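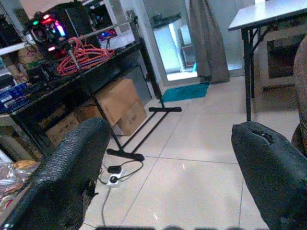

Wrist view before a run, right finger pad showing the hole near the tip

Robotics Club Forum > Student Builds > Gripper and Arm
Thread: Replace the pads now or after the demo?

nmendoza
Posted September 15, 2026
We have 207 logged episodes on the tidy-up task and the goal for the class project is 1,097 between the three teams. Our team's share is the cable part, meaning the arm has to pick up a cord from the floor and drop it in a bin. The right finger cover has a small hole near the tip. The left one still has its diamond pattern and I don't see any damage on it from this angle.
Question is whether to swap the covers now or keep going. If we swap, the new rubber is going to look different in the wrist camera and grip differently too. If we don't, the hole probably gets bigger. Faustino wants to swap today. I would like to finish the set first.

fserrano_arm
I do want to swap today. The hole is right where the finger touches the cord. Thin cords are already slipping for us on the right side more than the left. I went back through the last 200 episodes and marked every drop, and most of them start with the cord sliding off the right tip. I can post the sheet if people want it.

quezada.i
Post the sheet please.
Also are you using the Goler sleeves or the heat shrink kind? We cut ours from a Goler sheet last February and they lasted the semester, but we were only picking up blocks.

fserrano_arm
Goler sheet, glued at the back only. Sheet is in the team folder under "drops." Column D is my guess at the cause, so don't treat it as measured.

vassakos
I would not swap in the middle of a set. You will end up with two kinds of data and no clean way to compare them. Wasilewska's handout for this class says to keep the hardware fixed for each set and write down any change. If the cover is bad, finish the set with the bad cover, then start a new one.

fserrano_arm
The handout says write down any change. It doesn't say you can't make one. I read it twice. If a third of our grabs fail because of a hole, we are teaching it to work with a hole.

vassakos
You don't know it is a third. You said column D is a guess.

fserrano_arm
Fair. I'll take that back. It is a lot, though.

a_ledesma
I'm on the bin team so this isn't my call, but looking at the picture I would worry about the floor before the covers. Those tiles are shiny and you have bright spots all over them. Your thin cord is gray on beige. Our model kept going for glare until we turned off the light over the work area and closed the curtain to the next room. You have a doorway open to a very bright room back there.
Second thing, the power strip has a plug in it. Is that strip live when you run? The rules for the arm say nothing powered inside the reach.

nmendoza
The strip gets switched off at the wall before any run. The checklist has it as step 5, and I will move it up to the top so it gets done first.
On the light, I hadn't thought about the doorway. We can try with the curtain pulled across. It hangs on the right side so it should reach.

quezada.i
While you're at it, are the orange-red cables on the shelf part of the task? They're hanging over the rod in plain view. Our arm would go for those.

nmendoza
No, only cords on the floor. The labels say floor cord. So far it hasn't reached for the hanging ones, but we have never started it facing the shelf that closely.

quezada.i
I'd cover them or take them down for the training set and put them back for the test. If it ignores them in the test, that's a good result for your report.

vassakos
Disagree on that one. If the shelf is going to be there at the demo, keep it in training. The colored lights on that computer too. Otherwise you have trained for a room you don't have.

a_ledesma
+1 to keeping the shelf. The lights change color, I assume, so it's useful variety.

fserrano_arm
Back to the covers. Could we do this: stop the set where it is, call it set A, change both covers at once, start set B with the curtain closed. Then neither set is mixed.

vassakos
Two changes at once. If B is better you won't know if it was the rubber or the light.

fserrano_arm
Then covers first, a short set, then the curtain. It costs us one extra afternoon.

vassakos
That I can live with. Change both covers, not just the right one, or the fingers won't match.

nmendoza
OK. Set A closes at 207. I'll cut the new covers from what's left of the Goler sheet. If there isn't enough for two I'll ask in the supply thread, I think the Soltance team had extra. Faustino, please add a column to the sheet for cover type, and keep your cause column but rename it "suspected cause."

fserrano_arm
Done, both columns. I also put the hole in the notes for set A with the photo linked.

quezada.i
How wide are you cutting the strips? Ours peeled when we went all the way around the tip.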